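4.2 Grasping cloth from the wrist view

What surprised us most in the December runs was how much the policy could do once it had learned to look closely at the cloth itself. Our first version, trained by Zariņš on the overhead view alone, picked good regions but poor pinch points, and it did little better than the Ballora baseline. Adding the wrist views changed that. Fuvitis now chooses a coarse region first and then refines the pinch using nearby folds and seams, and we were delighted to see the same recipe carry over to fabrics it had never met in training. Figure 3 shows the setting as the policy receives it.
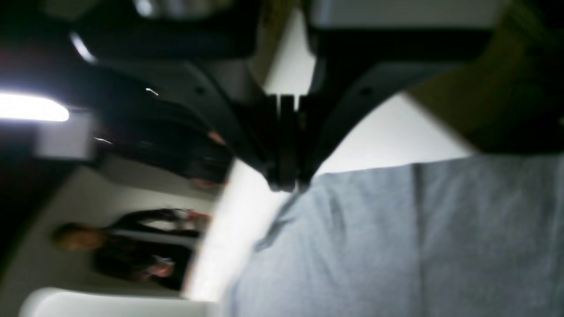
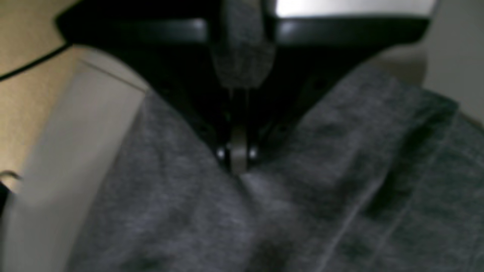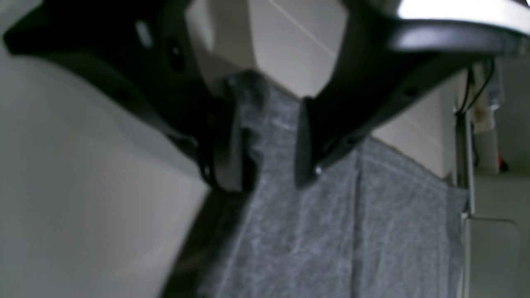
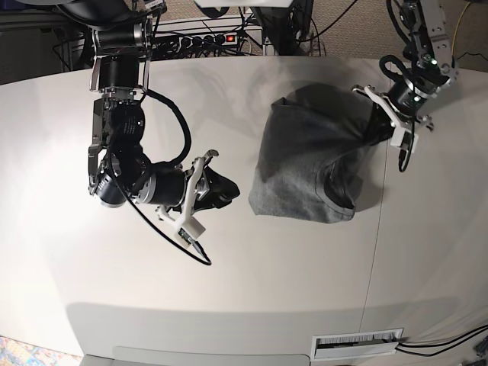
Figure 3. Close views of gray fabric at the gripper fingers (first three images) and a wider view of both arms with a dark gray T-shirt (last image).

Of the 17 garments in our test set, only four needed a second attempt at the opening grasp. The hardest cases were thick hems, where the fingers tend to close on two layers at once. We think a small amount of touch sensing would help here, and we are excited to try it.

Recent items
Ozoliņš: notes on folding with two arms
Boris: a simple cloth simulator
Ballora baseline, revised results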